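The Floor Beneath the Work: End-Grain Wood Returns to Public Buildings

For much of the last century, the wood block floor was treated as a leftover. It belonged to machine halls, print works and railway sheds, and when those buildings changed hands the blocks were usually covered with concrete or taken up and burned. A growing number of building owners are now reconsidering that decision, and the market town of Pretolance offers one of the fuller records of what the work involves.

The former Kurik printing hall stands on the east side of the town, between the canal and the old goods yard. It was built to carry heavy presses, and its floor was laid with short lengths of timber set on end, so that the cut face of the wood took the wear. The town acquired the hall after a long period of vacancy and has since converted it to a public reading room, with a records store at the rear. The floor was the last part of the building to be settled and the part that drew the most correspondence.

An end-grain floor behaves differently from a plank floor. In a plank, the fibers lie flat and can be bruised or torn along their length. In a block set upright, the fibers stand like the bristles of a brush, and a dropped weight presses into them without splitting the surface. Press operators valued this because type that fell on wood was less likely to be damaged than type that fell on stone. They also valued the warmth underfoot during a 12-hour shift.

The appearance was of little concern to the original builders. Blocks were cut from whatever the sawmill had to spare, and color varied from one delivery to the next. Today that variety is often the first thing visitors mention. Growth rings, knots and changes in tone, once hidden under ink and oil, are now considered the chief attraction of such floors, and several manufacturers sell new blocks sorted to imitate it.
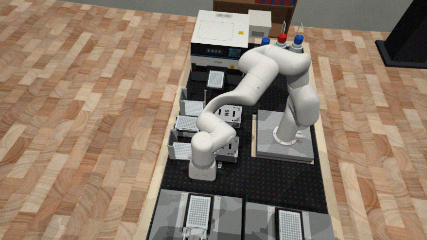 Can an old wood block floor be repaired without replacing all of it?
In most cases individual blocks can be lifted and exchanged, provided the base beneath them is sound and the new wood has been given time to adjust to the humidity of the room. Matching the depth of the original blocks matters more than matching their color, which will change with light and use.

The base at Kurik was sound over most of its area. Surveyors lifted trial sections in April and found the original bed of pitch still holding near the walls, with failure confined to a strip below the former loading doors. Rain had entered there for many winters. The blocks had swelled, pushed against one another and risen into a low ridge, a form of damage well known to anyone who has managed this type of building.

The town's building office considered two courses. The first was to remove the floor entirely and lay a new surface on insulation, with a sample of the old blocks kept for display. The second was to keep the floor in place and replace the failed strip. The second course was slower and required the reading room to open in stages. It was adopted after the office's engineers confirmed that the shelving loads could be carried without new foundations.

In total, 3959 blocks were replaced. The greater part came from a demolished grain store at Trakine, where a floor of similar age had been taken up and stacked under cover. The remainder were newly cut at the Palumbo sawmill, which still keeps a saw suited to short lengths. New and salvaged blocks were stored together in the hall for 28 days before any were laid, with the heating set to the level planned for the reading room.

Expansion was the main technical question. A wood block floor takes up moisture from the air in the damp months and gives it back in the dry ones, and across a wide hall the movement is considerable. The original builders had left a gap at the walls and filled it with cork. Later occupants, perhaps taking the gap for a defect, had packed it with mortar. Clearing that mortar was tedious work – most of it was done with hand tools – but it relieved the pressure that had lifted the floor near the doors.

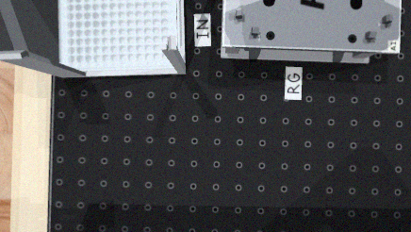
Finish and Daily Care

The choice of finish divided opinion. A hard lacquer gives a uniform sheen and is simple to mop, but it can bridge the joints between blocks and crack when they move. Oil sinks into the end grain and allows movement, at the cost of more frequent attention. The building office selected oil, applied in 2 coats, and has written a schedule of care into the cleaning contract.

That schedule is brief. The floor is swept daily and wiped with a barely damp cloth where necessary. Standing water is removed at once. Mats at the entrance are changed during wet weather, and furniture is fitted with felt pads. Machines that scrub with large amounts of water are excluded from the hall, a condition that required the contractor to revise its usual methods.

Costs Over Time

Supporters of wood block floors often point to their long service, and the record at Kurik bears this out in part. The sections away from the doors had needed little beyond cleaning for several generations. It is also true that the damaged strip went without repair for years, and that the eventual expense was greater as a result. The lesson drawn by the building office is a modest one: inspect the gutters and the door sills every autumn, and lift a block or two wherever the floor sounds hollow.

Salvage has its own costs. Blocks recovered from industrial buildings may carry oil, solvents or preservatives, and those intended for public rooms should be tested before purchase. Part of the Trakine stock was rejected on these grounds. Storage is a further consideration, as wood left in the open for one season may no longer be fit for indoor use.

The reading room now opens at 9 a.m., and the records store is expected to follow once its shelving has been installed. A short section of the original floor beside the north wall has been left unsanded, with the marks of the press feet still in it.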